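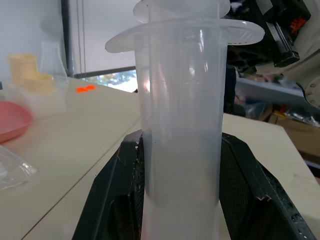
Maldonado, im Dezember

Linurbridge, Werkstattnotizen

1/ Wir sammeln wieder! Seit Montag läuft bei uns die zweite Runde Demonstrationen für das Greifmodell, diesmal alles mit durchsichtigem und halbdurchsichtigem Kunststoff. Ich wollte schon lange mal aufschreiben, wie so ein Tag am Tisch aussieht, also gibt's jetzt einen Thread. Wird länger, holt euch was zu trinken.

2/ Kurz zum Aufbau, für alle, die neu mitlesen: Ein Mensch steuert den Arm fern, alles wird mitgeschnitten — Kamerabilder, Gelenkwinkel, Öffnung der Finger. Das Modell soll daraus lernen, was es bei welchem Bild als Nächstes tun muss. Eine Aufnahme von Anfang bis Ende heißt bei uns Episode.

3/ Die Kamera am Handgelenk ist für mich die interessanteste von allen. Sie fährt immer mit, und die beiden Finger sind ständig im Bild. Das klingt erst mal nach verschenkten Pixeln, aber gerade bei einem milchigen Rohr ist es Gold wert: Man erkennt, wo der Finger anliegt, auch wenn die Kante vom Rohr selbst kaum zu sehen ist.

4/ Milchiges Plastik ist sowieso mein Lieblingsgegner. Dahinter schimmert immer irgendwas durch, und dieses Irgendwas ändert sich, sobald der Arm sich ein Stück dreht. Ein Modell, das nur satte rote Würfel kennt, steht davor wie ich vor meiner Steuererklärung.

5/ Deshalb auch das Durcheinander auf dem Tisch. Gelbe Becher, eine rosa Schale, zerknüllte Folie, Kartons im Hintergrund: bleibt alles da. In der ersten Runde hatten wir brav aufgeräumt und im Test dann prompt die Quittung bekommen. Eine fremde Tasse neben dem Ziel, und der Arm fuhr seelenruhig zur Tasse.

6/ Licht lassen wir genauso laufen, wie es kommt. Vormittags knallt es hier ordentlich (Dezember in Uruguay, ich beschwere mich nicht), abends wird alles flach und grau. Das Rollo darf jeder so ziehen, wie er mag, es wird nur im Protokoll vermerkt. Olga hatte vorgeschlagen, die Stellung sogar auszuwürfeln. Machen wir jetzt.

7/ Olga ist Olga Montecinos, bei uns zuständig für den Aufnahmeplan und mit Abstand die ruhigste Hand an der Fernsteuerung. Wenn ich ein Rohr greife, sieht man in der Kurve drei kleine Korrekturen. Bei ihr ist das eine einzige, wunderschöne Linie. Ich habe mir ihre Plots ausgedruckt!

8/ Und trotzdem wollen wir meine Episoden auch drin haben. Wer nur perfekte Griffe sammelt, bekommt ein Modell, das nach dem ersten kleinen Verrutschen ratlos ist. Also sind Korrekturen ausdrücklich erlaubt: danebenfahren, merken, zurück, neu ansetzen. Solange man am Ende sauber ankommt, zählt die Episode.

9/ Was nicht zählt: wenn jemand mit der Hand in den Tisch greift, während aufgenommen wird. Wenn die Fernsteuerung hakt. Wenn man mittendrin nachdenkt und der Arm zehn Sekunden lang in der Luft steht. Letzteres ist der Klassiker, weil man selbst ja gar nicht merkt, wie lang so eine Denkpause ist.

10/ Pausen sind wirklich fies. Das Modell lernt sie mit. Wir hatten im Frühjahr eine Version, die vor jedem Griff kurz innehielt, als müsste sie sich sammeln. Sah sehr würdevoll aus, war aber einfach nur meine Unentschlossenheit in Datenform.

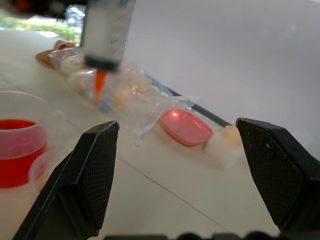 11/ Weiter mit den Abläufen selbst. Pro Anordnung nehmen wir 30 Episoden auf, dann wird umgestellt. Umstellen heißt: Positionen tauschen, mindestens ein Ding verdrehen, mindestens eins wegnehmen oder dazustellen. Ich war anfangs für mehr Wiederholungen, aber die Vielfalt bringt uns viel weiter als die zehnte Variante vom gleichen Griff.

12/ Flüssigkeiten sind neu auf der Liste, und ich freue mich wie ein Kind darüber. Rote Flüssigkeit in einem klaren Becher ist für die Kamera ein Geschenk, den Stand sieht man sofort. Klares Wasser im selben Becher ist die Hölle. Wir fangen mit dem Geschenk an und arbeiten uns vor.

13/ Gefärbt wird übrigens mit ganz normaler Lebensmittelfarbe. Meine Fingerspitzen sehen seit Tagen aus, als hätte ich Rote Bete eingekocht.

14/ Dann Tüten. Über Tüten könnte ich einen eigenen Thread schreiben. Jedes Mal liegen sie anders, jedes Mal glänzen sie an anderer Stelle, und der Inhalt verschwindet halb hinter den Reflexen. Mein Tipp aus der letzten Woche: an einem Wulst anfassen, wo sich die Folie schon von selbst zusammenschiebt. An der flachen Seite rutschen die Finger gern drüber.

15/ Zu den Fingern kam gestern eine Frage per Nachricht: Ja, die Innenflächen haben eine feine Struktur, und ja, die Dinger nutzen sich ab. Kratzer und kleine Macken an den Kanten lassen wir drin. Getauscht wird bei uns erst, wenn der Halt nachlässt, und dann steht der Wechsel im Protokoll.

16/ Das Protokoll führen wir in Clukska, unserem kleinen Hauswerkzeug. Nach jeder Episode gehen 20 Sekunden fürs Beschriften drauf: Aufgabe in einem Satz, geklappt oder nicht, Bemerkung. Der Satz muss so klingen, wie man es einem Menschen sagen würde. »Stell das Rohr hin« ist gut. »Objekt 4 Zielpose« fliegt raus.

17/ Fehlversuche löschen wir nicht, die wandern in einen eigenen Ordner. Im Moment fürs Training ungenutzt, aber ich will daraus etwas bauen, das Misserfolge früh erkennt. Firance hat uns dafür Rechenzeit zugesagt, danke nochmal!!

18/ Ein Wort zur Ausdauer: Nach 2 Stunden am Stück werden die Griffe schlampig, bei allen. Man sieht es in den Kurven, bevor man es selbst spürt. Also wechseln wir vorher durch, und wer nicht steuert, stellt um und beschriftet. Das geht auch viel schneller, als allein zwischen Tisch und Steuerpult hin und her zu laufen.

19/ Am Samstag startet das erste Training auf dem neuen Satz. Ich bin vor allem gespannt, ob die Rohre besser werden, wenn Tüten und Becher mit dabei sind. Olga sagt ja, ich sage auch ja, wetten konnten wir also leider nicht.

20/ Fragen gern hier drunter, auch kleinteilige. Die Vorlage für unseren Aufnahmeplan lade ich hoch, sobald ich die peinlichen Kommentare rausgenommen habe.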